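Chez Lomia, les pinces passent de main en main avant d'arriver sur les robots

Pernau, 2020-04-20

Enfin une bonne nouvelle pour les poignets des préparateurs de commandes ! L'entreprise Lomia, qui conditionne des pièces détachées et des petits articles ménagers dans son entrepôt de Pernau, a commencé à confier une partie de son tri à des bras automatisés. Et ce sont les salariés eux-mêmes qui leur montrent les gestes, à l'aide de pinces portatives qu'ils tiennent à la main.

Le principe plaît beaucoup dans les équipes. Au lieu de programmer chaque mouvement depuis un bureau, on prend la pince, on attrape l'article, on le repose dans le bon bac, et l'appareil enregistre le tout. Il faut recommencer souvent, avec des objets mous, des sachets qui glissent, des boîtes un peu écrasées. La cellule installée à Pernau a reçu 300 démonstrations avant de trier sa première caisse, et le travail continue pour les références les plus capricieuses.

« Au début je serrais beaucoup trop fort, raconte Tracey Cropper, préparatrice de commandes. On croit savoir comment on ramasse un sachet de vis, et puis on se regarde faire et on découvre qu'on le pince toujours par le même coin. Maintenant je le fais exprès de dix façons différentes ! »

Dix-neuf personnes se sont portées candidates pour la formation, et toutes ont été retenues. Elles y consacrent deux demi-journées par semaine, payées au taux habituel, et gardent leur poste le reste du temps. Les binômes changent à chaque séance, si bien que des collègues du quai et de l'emballage, qui se croisaient surtout à la machine à café, travaillent désormais côte à côte.

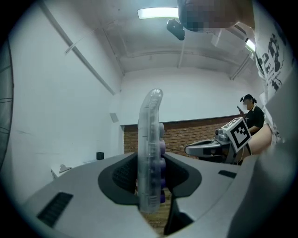
Le doigt transparent d'une pince et sa rangée de coussinets violets ; à droite, une deuxième pince, tenue à la main.

Côté technique, c'est Tapio Hirvonen qui accompagne les séances. Il a quitté la maintenance des convoyeurs pour suivre le projet, et il en parle avec un plaisir communicatif. Les doigts des pinces lui prennent une bonne partie de ses matinées : il contrôle leur fixation, note les marques d'usure et écoute les remarques de ceux qui s'en servent. Plusieurs réglages sont venus directement des équipes, notamment l'ordre dans lequel les articles sont présentés et la hauteur des tables, revue après la première semaine.

Pour l'atelier, le changement se voit surtout en fin de journée. Le tri des petits articles, qui obligeait à répéter le même geste pendant des heures, se fait maintenant par tranches plus courtes. La cellule prend les références simples, les préparateurs s'occupent des commandes mixtes, des retours et du contrôle. À ce jour, 235 références lui ont été confiées. Les autres restent à la main, et certaines y resteront longtemps : personne ici n'imagine un robot démêler un lot de ceintures élastiques avant un bon moment.

Tout n'a pas été simple pour autant. Ida Eichhorn, déléguée du personnel, avait demandé des garanties écrites dès l'annonce du projet, en novembre. L'accord signé depuis prévoit qu'aucun poste de préparateur ne sera supprimé pendant la période d'essai, et que les enregistrements ne pourront pas servir à mesurer la cadence des salariés. « C'était le point qui inquiétait le plus, explique-t-elle. Les gens veulent bien montrer leur travail, ils ne veulent pas être chronométrés en le montrant. » Elle souhaite à présent que la compétence de formateur apparaisse sur la fiche de paie, avec une prime à la clé. La direction a promis une réponse avant l'été.

Sunita Grewal, responsable du site, se dit impressionnée par la vitesse à laquelle les équipes se sont emparées du matériel. Elle raconte avoir essayé elle-même, sans grand succès, de poser un tube de colle debout dans un bac pendant que trois préparateurs lui donnaient des conseils contradictoires.

Une deuxième cellule doit être montée au dépôt de Geltungate. Les premiers salariés formés à Pernau iront y passer quelques jours pour transmettre ce qu'ils ont appris, et les volontaires de Geltungate peuvent déjà s'inscrire auprès de leur chef d'équipe.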